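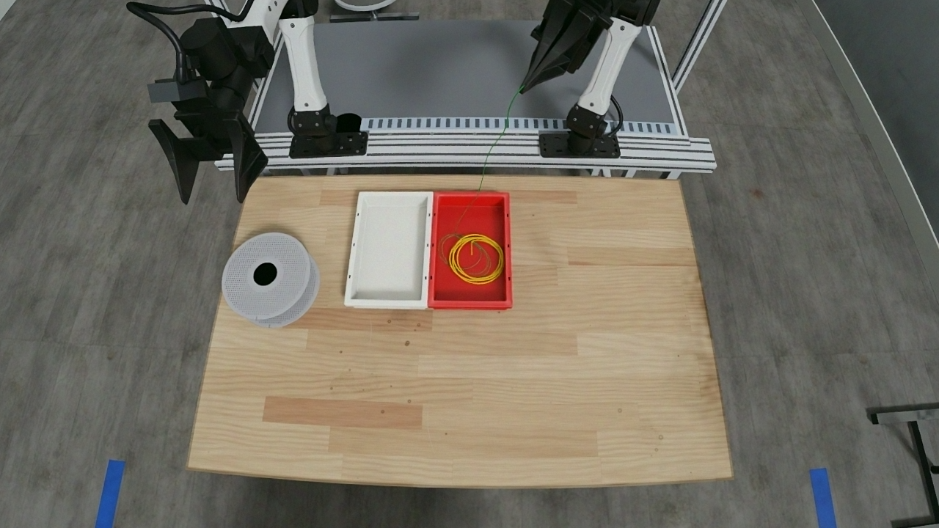 1. Where the work stands

Stesside chores project, progress report to the Kariuki Fund
June 2, 2025
Prepared by Consuelo Vallejo

The question you asked us at the start was whether a machine can yet do the small jobs that eat up time at home and behind a shop counter. In this period we kept to one of them, tidying cable into trays. All the work was in simulation, with two arms mounted at the back of a pine table, a white tray and a red tray side by side, and a stack of perforated discs at the left-hand end.

We ran 400 trials, up from 155 in April. The full set planned under the grant is 900, and we expect to finish it within the time allowed. Spending is in line with the budget and we aren't asking for any change to it.

2. What we found

Cable is still hard. A cup or a box keeps its shape when a gripper closes on it. A loop of thin wire slides, opens out or brings its neighbour along. The arms reach the tray without trouble and the fingers usually close where they should. Most of the failed trials went wrong at the lift or at the moment of letting go.

Discs gave us a different problem. They are simple shapes, but the approach has to be right, and a wide gripper needs clear space on both sides before it can close.
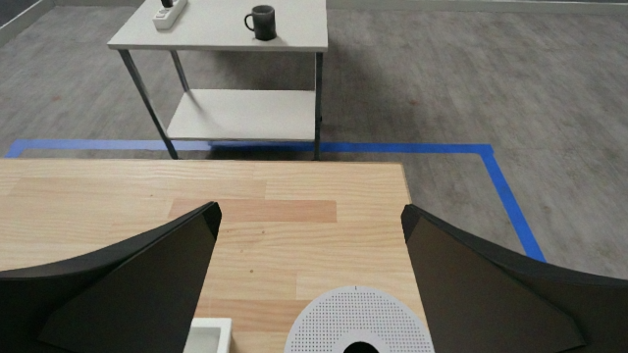 Nestor Estrella's view is that we are being too kind to the machine, and that a shop would never leave that much room between one thing and the next. He would like the spacing cut before any more trials are counted. We agree in part. The next batch will have a crowded layout as well as the present one, and the results will be reported separately.

3. The test layout

The layout was settled with Dranix, who look after the simulation, and has been kept simple so that a failure can be traced. The cable starts each standard trial in the red tray, in a loose coil. The white tray starts empty.

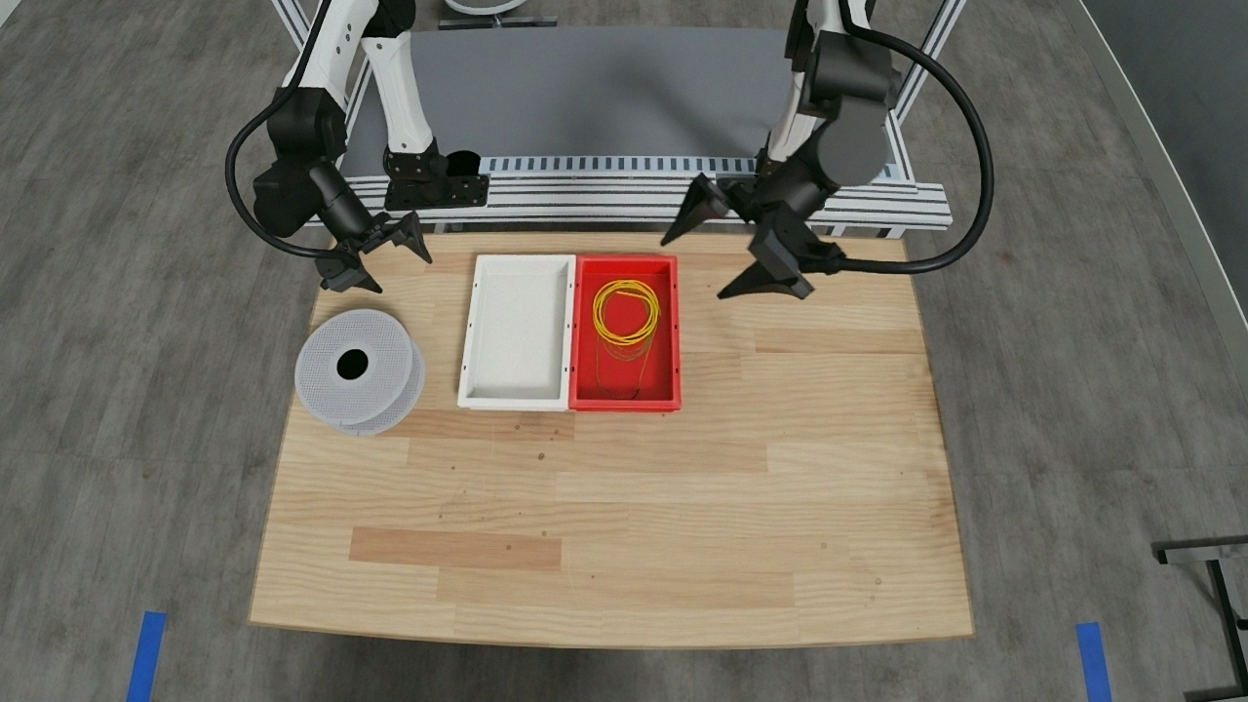 Figure 3. Standard layout, yellow cable in the red tray.

We changed the control software once, moving to the Zolton release after the April trials. Results from before and after the change are kept apart in the tables - they shouldn't be added together.

4. Can it do the chore yet?

Not to a standard a household would accept. A person clears a tray like this without thinking about it, and with the arms we still have to plan for the reach into the tray, the grip on the wire and the way out again.

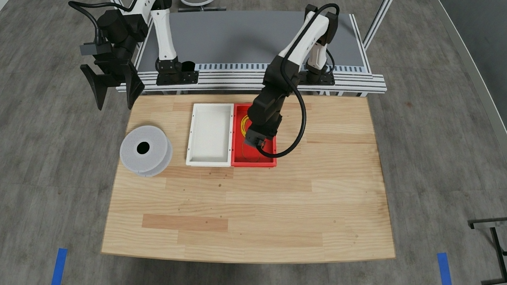 The reach is the part we trust most. The grip depends on how the coil is lying, and a coil pressed flat against the tray floor is the worst case we have met. We tried 6 ways of coming down on it and have kept two for the next batch.

For shop work the answer is a little more hopeful, as goods there can be set out to suit the machine. Homes don't offer that.

5. Next period

Finish the remaining trials, including the crowded layout.
Test a slower release over the white tray.
Agree with Dranix how a half-finished trial should be scored - at present it counts as a failure.
Send the Kariuki Fund the full tables with the next report.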